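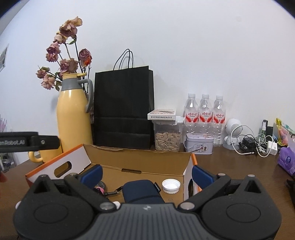 Dried roses in the yellow flask, open box in front.

Up at six. Read the tank before breakfast, as the sight tube is easier to see with the sun low. Level down again overnight with no rain and no garden watering, so the leak is real and I can stop blaming the float.

The meter on the house line stood at 2,155 litres since the last reset. The drop in the tank over the same period works out nearer 2,500, allowing for the taper at the base. The difference of around 300 litres is leaving between the tank outlet and the meter, or out of the tank itself. I walked the trench line twice in boots and found no soft ground. The clay at the Giller end cracks badly by the end of summer and would swallow a slow leak without showing it.

Isolated the pump at the wall and shut the outlet valve. Marked the sight tube with tape and left it. The plan is to read it again at noon and at dusk. If the level holds with the valve shut, the fault is downstream. If it falls, it is the tank or the outlet fitting, and I will have to draw down to get at it.
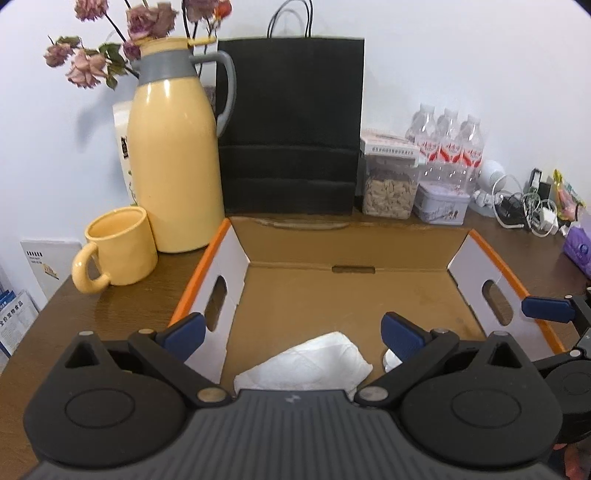 Costel Oprea
Clalard, 30/03/2024

Noon reading: level on the tape, no movement I could detect. The tube is only good to a couple of millimetres, so this is not conclusive, but at the rate of the past week there should have been something to see.

While the system was off I pulled the pump cover. It is the Herna unit, put in last November to replace the old one with the split volute. Casing clean, no weep at the shaft seal. The check valve on the suction side was another matter. The seat has a groove worn across it and a grain of sand was sitting in the groove. A leaking check valve would explain the short cycling at night, when the pump comes on for a few seconds and drops out again, but it sends water back to the tank, so it cannot account for the loss. Two faults, then, or one fault and a nuisance.

Dressed the seat with fine paper on a flat block and put it back with a new O-ring. It will do for a month. Mwakyusa are shut until after Easter and I want their brass version, as the plastic body has already taken a set where the clamp sits.

Then dug at the first elbow past the outlet, on the theory that it takes the most movement when the ground shrinks. The top half metre was like brick. Below that it came away damp and darker, and the smell changed. Found the joint at 3 pm. The solvent weld has a hairline along the underside. Opened the valve a quarter turn and it beaded along its whole length. Closed it again.

I have a slip coupling but no primer, and I am not gluing pipe without primer. The trench stays open with a board over it. House is on the mains changeover for the weekend, pressure low but adequate for a shower.

Dusk reading unchanged from noon. Tank is sound.

To buy: primer, brass check valve, second slip coupling, hose tape. Also check whether 2,000 is still the right low-level cutout, in litres, or whether I should raise it before winter. Rang Dad about the coupling and he thinks a flexible one would cope better with the clay. Will look at the price.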